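会社概要・業務内容

ファークベルグ再生センター(Firkberg)は、法人から引き取った使用済みデスクトップ機の分解、部品選別、再組立を行う事業所です。運営会社はRomeck、部品の保管と出荷は隣接するVerkberg倉庫が担当します。受け入れ対象はタワー型およびスリム型の筐体で、ノート機とモニター一体型は扱っていません。

事業の範囲

月間の受け入れ台数は約200台です。このうち再組立に回るものと、部品単位で出荷するものは、入庫時の一次判定で区分します。判定項目は外装の変形、電源ユニットの型番、マザーボードのコンデンサの膨らみ、ソケットのピン曲がりの四点を基本とし、結果は筐体ごとの作業票に記入します。作業票は部品を取り外した後も筐体側に残し、取り外した部品には同じ番号の札を付けます。

記憶装置は最初の工程で取り外し、施錠した保管棚に移します。データ消去は別室で行い、消去記録の番号が作業票に転記されるまで次工程には進めません。消去に失敗した装置は破砕に回し、再使用の対象から外します。

分解工程

筐体は側板を外し、内部を上に向けて横置きにします。基本の順序は、側板、ドライブ、拡張カード、メモリ、CPU、電源ユニット、マザーボードです。ケーブル類は電源側を残して先に外し、結束できるものは系統別にまとめます。機種によってはドライブケージが基板の一部に被さるため、その場合はケージを先に起こすか、取り外してから基板に触れます。

メモリはスロット両端のラッチを開いてから垂直に抜き、端子面を持たずに専用の溝に立てて置きます。CPUソケットは固定金具を開いた状態で目視点検を行い、保管に移す際は必ず保護カバーを付けます。ヒートシンクの熱伝導材は、除去してから等級を決めます。
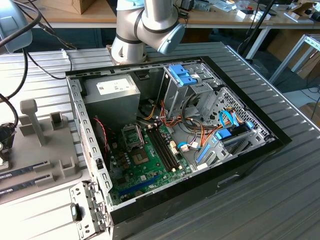
側板を外したタワー型筐体。CPUソケットは空で、固定金具が開いている。

部品の等級と保管

取り外した部品はA、B、Cの三等級に分けます。Aは動作確認済みで外観に問題のないもの、Bは動作確認済みで擦り傷または変色のあるもの、Cは材料回収に回すものです。メモリモジュールは試験機で一巡の読み書きを行い、エラーが一件でも出た場合はCとします。電源ユニットは無負荷と定格の80%負荷で電圧を測定し、測定値を札の裏に記入します。

Verkberg倉庫の部品棚は172区画あり、区画番号は部品種別、規格、等級の順に割り当てています。拡張カードの固定具、ドライブキャリア、ケースの留め具といった樹脂部品も、機種が特定できるものは保管します。この種の小物は単体での入手が難しく、修理業者からの照会が比較的多い品目です。型番の不明なものは在庫に入れません。

再組立

再組立では、引き取り元の異なる部品を組み合わせることがあります。その場合は基板の型番を基準に適合表を引き、メモリの規格、電源の出力、ドライブの接続方式を確認します。組み上がった機体は連続運転試験の後、側板を閉じて封印シールを貼ります。試験は110分を一単位とし、途中で停止したものは一次判定からやり直します。納入先は主に職業訓練校と地域の図書館です。

沿革

当センターは、Romeckの修理部門であったDhillon作業所を前身とします。当初は自社で納入した機器の保守のみを行っていましたが、保守期限の切れた機器の引き取り依頼が増えたため、分解と選別を独立した業務としました。その後、現在の建屋に移転し、Verkberg倉庫との間に搬送通路を設けています。工程管理の責任者はミレイユ・マスリ(Mireille Masri)です。作業標準書の改訂は毎年9月に行い、改訂版は取引先にも送付します。

引き取りのご依頼について

ご依頼の際は、機種名、台数、記憶装置の有無をお知らせください。側板の鍵が残っている場合は筐体に同梱してください。鍵のない筐体も受け入れますが、開錠に伴う外装の傷は等級に反映されます。電源コードとキーボードは一括で箱に入れていただいて差し支えありません。搬入口の受付は午後4時までです。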